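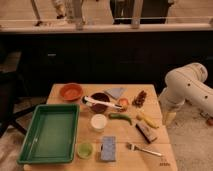 Refugio Solís führt bei Prasum den Arm mit der Hand, bevor sie ihn aus der Ferne steuert. «Mit der Hand fühle ich, wo das Gelenk nicht mehr will», sagt sie. «Am Steuergerät fühle ich nichts, dort muss ich schauen.» Für die Aufgabe mit dem grünen Tablett hat sie seit September 61 Vorführungen aufgenommen, 39 davon ferngesteuert.

Am meisten Mühe macht ihr die Gabel — sie liegt flach, und der Greifer kommt schlecht darunter. Die Banane sei dagegen leicht. Ob sie zögern darf beim Vorführen? «Besser nicht. Wenn ich zögere, lernt er das Zögern auch.» Misslungene Versuche löscht sie trotzdem nicht gleich. Bisher sind es 17, und die Kollegen von Narkmont möchten sie ansehen.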